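Clasificar y guardar un juego de cubos de letras

Esta guía describe el procedimiento para ordenar un juego de cubos de letras mezclado y dejarlo listo para su uso en el aula. Se aplica a juegos de hasta 300 piezas. El ejemplo corresponde a un lote de 143 cubos.

Material necesario

Una mesa despejada y de color liso.
Una caja con compartimentos. La Urkik mediana admite un lote completo.
Paño de microfibra y agua con jabón neutro.
Hoja de inventario.

Paso 1. Extender los cubos
Vuelque la caja a poca altura y separe las piezas con la palma de la mano. Ningún cubo debe quedar encima de otro.

Paso 2. Separar por color
Agrupe primero por el color de la cara superior y después por letra. El orden inverso obliga a repasar el lote dos veces.

Paso 3. Orientar
Gire cada cubo hasta que la letra quede legible desde el mismo lado de la mesa. Atención a los pares que se confunden al girar - N y Z, M y W, b y q -, que conviene dejar para el final.

Paso 4. Limpiar
Pase el paño apenas humedecido por las seis caras. No sumerja las piezas. Déjelas secar 1 hora antes de guardarlas.

Paso 5. Inventariar
Anote las unidades por letra. En castellano, las vocales A, E y O son las que antes se agotan al formar palabras; Nadège Delorme recomienda reponerlas en julio, con el pedido del curso siguiente.

Paso 6. Guardar
Un compartimento por letra, en orden alfabético. Las letras de poco uso (K, W, X) pueden compartir espacio. La hoja de inventario se pliega y se guarda bajo la tapa.
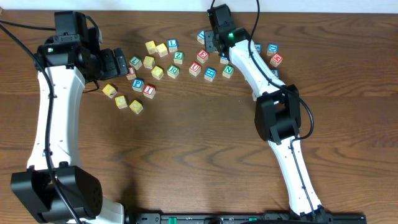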